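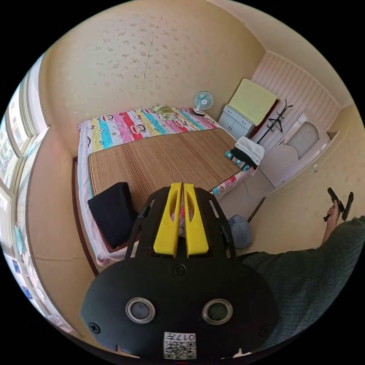

Can I run for city council if my party already picked someone for mayor from the same ward?

Triin Grigaitė
Posted August 11, 2021

I live in Rernby ward in Takar and I have been a member of the Flultach party for six years. I want to try for the ward council seat. Last month the local branch told us that the party's choice for mayor will also come from Rernby. They have not announced the name yet but everybody at the meetings seems to know who it is.

A man on the branch board told me that this closes the ward to other candidates, so there won't be a party primary for the council seat. He said the party doesn't like to have two names from one ward on the ballot. I asked him which rule that was and he said it was "how it's done."

My questions are these. Is there any real rule about it, either from the city or the party? If there isn't, how do I get my name in? And if the branch still says no, can I run as an independent without losing my membership? I have read the city election page twice and it only covers the general ballot. I have a packet from the clerk but I haven't filled anything in.

Vija Avotiņš

There is no city rule like that. The mayor and the ward council seats are separate races, and the city does not care where a candidate for mayor lives as long as it is inside the city line. Parties in Takar have put up two people from the same ward before. Juška ward had it two elections ago, and those two lived on the same block.

The party side takes a bit more reading. Ask the branch secretary for the branch rules in writing, and ask for the nomination section in particular. In the copy I have, a council candidate needs 40 signatures from members who live in the ward. The sheet has to be handed in 19 days before the nomination meeting. After that the branch has to hold a vote if there is more than one valid name. It says nothing about the mayor's race. My copy is from the last election, so check the dates and the number against the current one.

Get the signatures first and argue later. It is much harder for a board to turn away a full sheet than to turn away a person asking a question. Get more than you need, too. Some will be struck for an old address or a lapsed membership. When I collected for a friend we lost nine that way, and six of them were people who had moved and forgotten to tell the branch.

Hand the sheet in at the branch office during open hours and ask for a signed receipt with the date on it. Don't give it to a board member at a meeting.

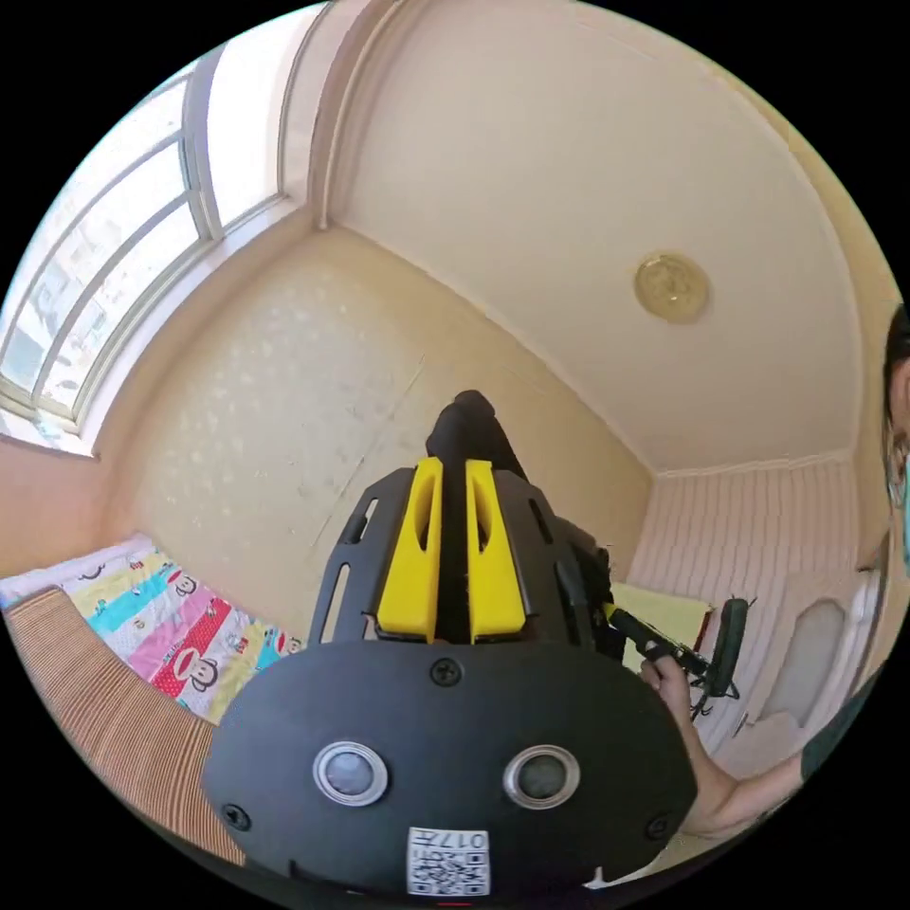 The clerk's packet is a different thing from the party sheet, and people mix the two up every year. You need both. The party sheet gets you in front of the branch, and the packet gets you on the city ballot once you have a nomination. Each packet is tracked by its label, so look for that before you write on anything. It is a small white sticker with a black QR code and a number printed on it, the same sort as the one with 017 on it in the photo. If yours has no label, take it back and have the clerk log it. Pages from two packets can't be combined.

On running as an independent, I would read the party's discipline section before you decide. In most cases a member who files against a party nominee is suspended for one term. If the party has no nominee for the seat, I'm less sure. The city filing for independents also asks for more signatures than the party does, and they can come from any registered voter in the ward.

rernby_walker

The board guy is probably just protecting somebody. They did the same thing in our branch with the school board seat. I'd go straight to independent and skip the party. The ward only has 3,000 voters on a good day and you can knock on most of the doors yourself if you start now.

Triin Grigaitė

Thank you both. I wrote to the branch secretary and she sent the rules the same evening. The signature number is the same as in your copy, Vija, and so is the deadline. She also said there is nothing in there about two candidates from one ward. She didn't know where he got it.

I don't want to leave the party over this, so I will try the sheet first. One more thing. The rules say that the vote for mayor is done by delegates and lists 154 of them for the whole city. Do those delegates vote on ward seats as well, or is it only the branch members?

Vija Avotiņš

Only the branch members vote on ward seats. The delegates meet separately and only deal with citywide offices, which means mayor and comptroller. The two meetings are sometimes held on the same day in the same building, and that may be where the confusion comes from.

You do have to be a paid-up member on the day of the branch vote, and so does anybody who wants to vote for you. Dues have to be in by the end of August. Remind the people who sign your sheet.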